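Cell 2 at the Brastow shop is having a cranky week, so here's my maintenance day in bits. 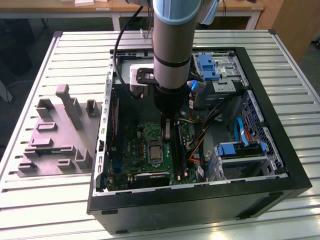

Arm over the open tower, gripper finger down by the socket.

First job, re-teaching the board pickup off the grey printed tray. The new tray sits a hair higher than the old one — my fault, I changed the filament and never redid the offsets.

Slowed the approach to 20 per cent and touched off at 5 points. Memory slots next. I hate the memory slots.

Also re-tied the black cable on the upper arm, it had way too much slack for my liking. Logged 31 cycles after that with no faults. Tomorrow I grease the wrist!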